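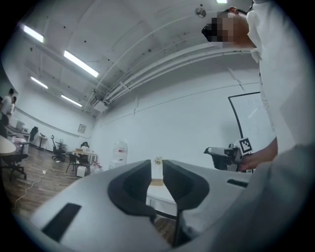 The Second Life of the Corner Bakery

Walk into Cerkaneo at 7 in the morning and the first thing that hits you is the cardamom. Napaporn Kaewsai bakes 300 buns a day in a shop with three tables and a line that runs past the shoe repair place, and she still comes out front to ask how your mother's knee is doing!

I love what is happening to small bakeries right now. Ten years back my neighborhood had only the supermarket loaf. Now there are two good shops on one street – Ertürk, with its sesame rings and black tea, and Cerkaneo, where the rye sits overnight and comes out nearly black (get the end piece, toasted, with too much butter).

Kaewsai learned on night shifts and bought her oven used. "It runs hot on the left," she says. "So the left side gets the buns."

She closes for two weeks in August.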